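Home | Projects | Write-ups | Past years | Contact

Putting out a tape: what I learned from making 100 cassettes for a band with no fans

Final project report, Music Production and Events, second year

For my project I wanted to release something properly, from start to finish, on a physical format. Plenty of people on my course make an EP and stick it online, and that's fine, but I've got a shoebox of tapes at home and I wanted to add one that I'd made. So I talked Kisik into it. Kisik are a three-piece from my halls who play slow, fuzzy, quite droney guitar music and had, at the start of all this, played two gigs (one of them in a kitchen).

The plan was a six-track tape, 32 minutes long, sixteen minutes a side. I picked that length early on and then made everyone's life difficult by sticking to it. Tape is sold by length and I'd already ordered the blanks, so when the band turned up with a new ending for "Clernex" that went on for ages, something had to give. We faded it. The drummer still thinks this was a crime and he may be right — it's the best bit of the song live.

Recording

We recorded over two weekends in October in the live room at college. I'd read a lot about miking up guitar amps and used hardly any of it. One mic close, one mic at the far end of the room, and then a lot of moving the far one until it stopped sounding like a bin. Drums took the whole of the first morning. I should have tuned them the night before, and I've put that in my notes in capitals.

Vocals were the hardest. The singer is very quiet and likes to stand miles from the mic, so on side A you can hear the heating come on during the second song. I tried to clean it up and it made her sound as if she was singing down a drainpipe, so I put it back how it was. A couple of people have told me they like it!

Mixing for tape

I didn't know much about this before I started. Very bright cymbals go a bit spitty on cheap cassette, and the low end gets woolly, so I did a separate mix with the top pulled down and the bass tightened up. I tested it on my own deck, on a friend's car stereo and on a little portable player with a dodgy belt. It sounded different on all of them. In the end I trusted the car.

Copying was done at home in real time on two borrowed decks, and this is the part I'd do differently. At 32 minutes a go, two at a time, it swallowed nearly all my evenings for a month, and I had to check the start and end of each side as well. Some had dropouts and got done again. I'd happily pay somebody next time.

Artwork

The band wanted the cover to look like something you'd find in a coat pocket, which I thought was a lovely idea and had no clue how to do. We ended up with plain card, one-colour print and the titles done by hand on a label maker. I folded every single inlay on the floor of my room with a ruler and a butter knife. My first batch had the spine on the wrong side. Please measure the case before you print anything.
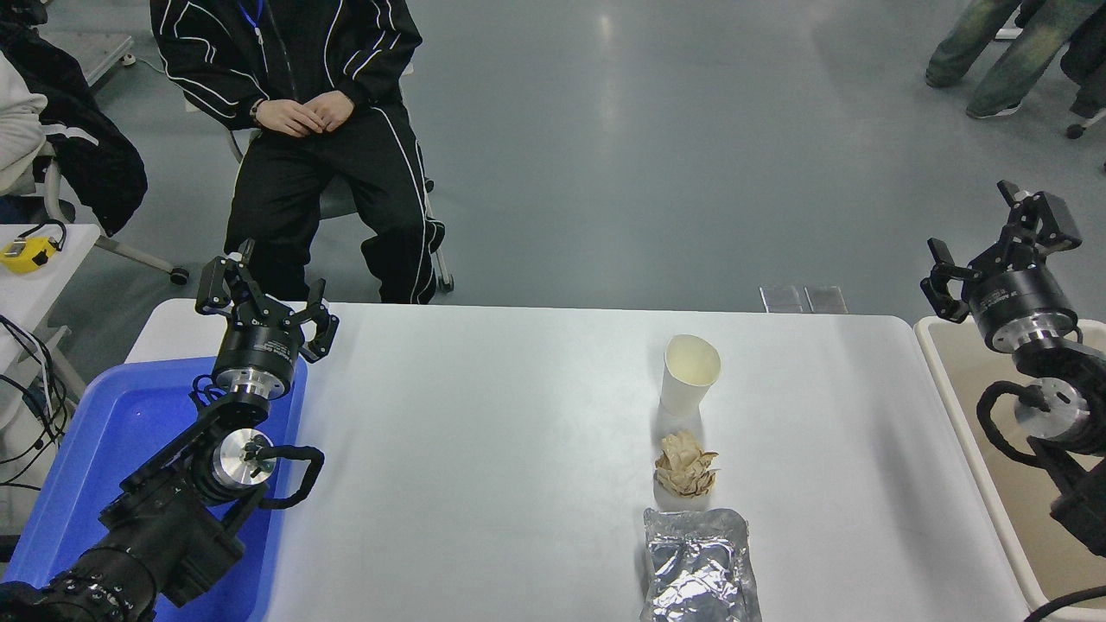 The launch gig was upstairs at Hellwig, with Rotau playing first as they've got a bit of a following and I'm not proud. Capacity is 90 and I'd hoped to half fill it. We beat that comfortably, mostly thanks to Rotau's mates, and a good number of them stayed for Kisik, which I'm still pleased about. Doors were at 7.30 and we ran late because I'd left the bass player's power supply in the taxi.

I'd priced the tapes at £6 with a download code inside. Selling them in person went far better than selling them online. People like picking one up and turning it over, and quite a few admitted they haven't got anything to play it on. I'm not sure how I feel about that, but they paid, and the codes have been getting used.

If I did it again I'd book the venue before the recording, make fewer copies in the first run and leave a proper gap between finishing the mix and starting the tapes. I was so sick of the songs by then that I missed a click at the start of side B, and it's on every one of them. The band have decided it's part of the record now. We're talking about a second tape in the spring, possibly with Rotau on the other side, and I've said yes as long as I don't have to fold anything.

Contact the course office | © Student Projects, Music Production and Events | Back to top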